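Uvinwood Seat Rail and Runner Kit for Classic Small Saloons

Home > Interior > Seats and Runners > Uvinwood

Price: £210 per pair, including VAT
Stock: available, sent within 8 working days
Part supplied by Van Leeuwen

If you have ever braked hard in a car built before you were born and felt the seat carry on towards the windscreen without you, you already know why we stock these. The original runners on most small saloons of the period were a pair of folded steel strips, a spring the size of a biro spring and a good deal of optimism. Half a century of biscuit crumbs has not improved them.

The Uvinwood kit replaces the lot. You get two full-length rails per seat, two sliders, a proper locking bar that engages on both sides and a lever you can find in the dark. It bolts to the factory holes, with no welding and no drilling, provided your floor is still where the factory left it. If it isn't, please sort that out first. We sell floor panels as well, and would be delighted to take your money twice.

What's in the box

Four rails (two per seat)
Four sliders, greased
Two locking bars with levers
All bolts, washers and nyloc nuts
One sachet of grease, for later
One instruction sheet, in English and Dutch. The Dutch is better

Sizes and fitting

Usable travel is 210 mm, which suits drivers from very short to the sort who usually fold themselves into the car in stages. The seat sits 8 mm higher than standard. You won't see it, but you may feel it if your hair already brushes the headlining, in which case look at the Prenon low base instead. The Prenon base drops the whole seat and uses the same bolt pattern, so the two can be mixed if the passenger is a different shape from the driver.

Allow an afternoon for the pair. The rear bolts are easy. The front outer bolt on the driver's side is not, and you will need a long extension, a wobble joint and a private place to swear. Tighten the bolts by hand first, slide the seat all the way back and forward, and only then do them up to 45 Nm. Anyone who tightens as they go will end up with a seat that moves beautifully for the first two inches and then stops for good.

Will it fit my car?

It fits standard seats and most period sports seats with side-to-side fixings. It doesn't fit tilting seats on the two-door shell, where the hinge gets in the way of the lever. Wamow make a hinge adaptor for those, and we can order it in, but it comes when it comes. Bucket seats need side brackets, sold separately, and yes, we know that's annoying.

Please measure between your bolt holes before ordering. We take returns on unused kits, but "unused" doesn't cover rails that have been persuaded with a club hammer. We can tell.

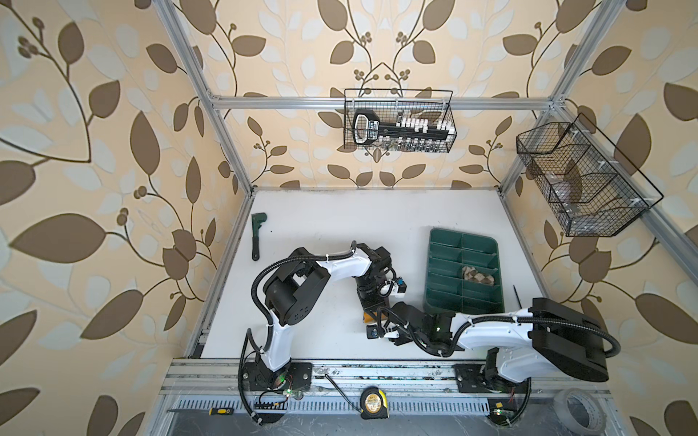
Finish is the other question we get by email, usually with photographs of carpets. The rails come in bright zinc or satin black, both at the same price, and black is the one to have if you want the seat to look as though nothing has been touched. Bright zinc suits a car with a bit of bare metal already on show. Trim is a matter of taste and we try not to judge, although we have our limits: big brown leaves and clusters of round berries on a peach-beige ground look well enough on the walls above a white tabletop, with silver aluminium posts at the corners, and would be a brave choice for door cards. If you do go down that road, get the black rails and let the fabric do the shouting.

Customer notes

"Fitted both in a day, including lunch. The lever feels like it belongs to a much more expensive car. The old runners came out in five pieces, and I only remember there being two." - Ineke Hendriks

Care

Wipe the rails down and regrease them every September, or whenever you put the car away for the winter. Don't use spray oil. It collects grit, and you will be back to biscuit crumbs by spring.

Also bought with this kit

Prenon low seat base, each
Wamow hinge adaptor, to order
Complete retrim set, both front seats, vinyl, £635
Captive nut repair plates, set of 8

Page last checked June 21, 2024. Prices are for the UK mainland. For the islands, and for anywhere reached by a ferry with opinions about parcels, please ask for a carriage quote before you order.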